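Green rice, and why I now wash it in a small bowl

When my neighbour Branislav Vaněk came back from his holiday in May, he brought me a packet of green rice. I had never cooked it before. He said only that it is good with fish and that I must not drown it. After this he went home and I was left with the packet.

At first I treated it like my usual white rice. I put 200 grams in the big pot and washed it under the tap, and half of the green colour went away with the water. The taste was still fine, but the look was sad, like old grass. So the next time I changed two things: a smaller portion, and a small white bowl instead of the pot. In a white bowl it is much easier to see how the water changes its colour.

I do it on the counter beside the sink, so that the way to pour out is short. A folded towel lies there always, because the stone is hard and I am not so careful with heavy things. 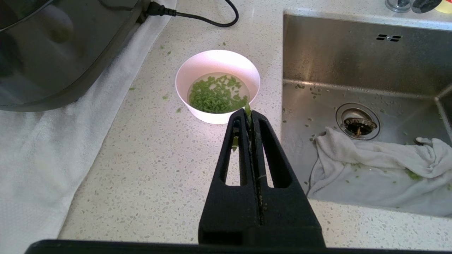

The washing itself takes 2 minutes, not more. I fill the bowl only a little, move the grains with my fingers and pour slowly over the sink. Then I fill it again. My mother washed rice until the water was like glass, but with the green one I stop earlier – I think some of the taste is in this colour.

The pieces are light and they like to travel. I find them on the counter in the evening, when they are already dry and stuck, and then I need a fingernail. It is better to wipe at once with a wet cloth.

For cooking I use a little less water than for white rice, a pinch of salt and no oil. After it is ready I leave the lid closed for 8 minutes and do not look inside. This is the most difficult part for me.

Last time I served it with trout, lemon and a spoon of butter. Branislav ate two plates and asked if there is more. There was not. The shop in Floditz does not sell it, so I will have to try the one in Grelmont, or wait for his next holiday.

Contact | © Svetozár Halás | Back to top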